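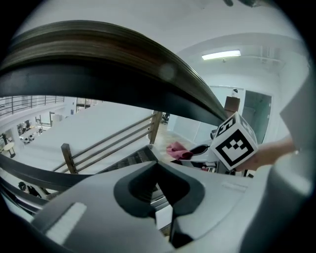

The handrail on the upper level, dark brown on top and black underneath, with a pink cloth close by.

I'd been told to bring flat shoes and an appetite for dust, so naturally I turned up in boots and got the flat shoes speech at the door. The woman I'd come to see has looked after the inside of the Varnon building for 11 years, and she's asked me to leave her name out of this ("put the rail in, the rail's the star"). Fine by me!

We started upstairs, where the railing swings around in one long curve. I'd walked past it plenty of times and never once thought about who wipes it.

"People think a rail is one job," she told me. "It's two. You've got the top, where everyone's hands go, and then you've got the metal, where everyone's shoes and bags go. If you use the same side of the cloth for both, you're just moving the dirt upstairs to where the hands are."

So the top comes first, always along the grain, in strokes as long as your arm will let you. She doesn't care for sprays. A bit of plain soap in warm water, a cloth wrung out hard, and then a second pass with a dry one. She did try a polish from Truvora once (a whole case of it, bought on a good deal) and still sounds annoyed.

"Slippery as a fish. I had folks grabbing on and sliding. I took it all off again that same night and it took me until 5 in the morning."

I asked about the cloths, because I'm nosy and because I'd expected something fancier. She laughed at me.

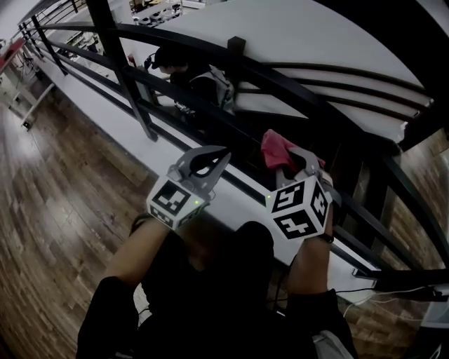
"An old soft rag beats a new one every time," she said. "New ones leave fuzz in the joints. I want it washed so often it's given up." She keeps 7 in rotation and won't let anybody put them in with fabric softener, a rule she repeated twice while looking at me like I was about to do it.

The metal bars are the part she'd happily give away. You go down one, across the bottom, up the next, and your knees let you know. Her trick is to wrap the cloth around the bar and pull, so both sides get done at once. I tried three and was already bored. She just puts the radio on.

Did she ever wish they'd picked something simpler, a straight rail maybe?

"Oh, no. A straight one I'd be sick of by now. With the curve you can't see the end of it, so you just keep going."

She starts on the top again every September, with a proper going over before the building gets busy, and she's already been to Gouveia for the soap.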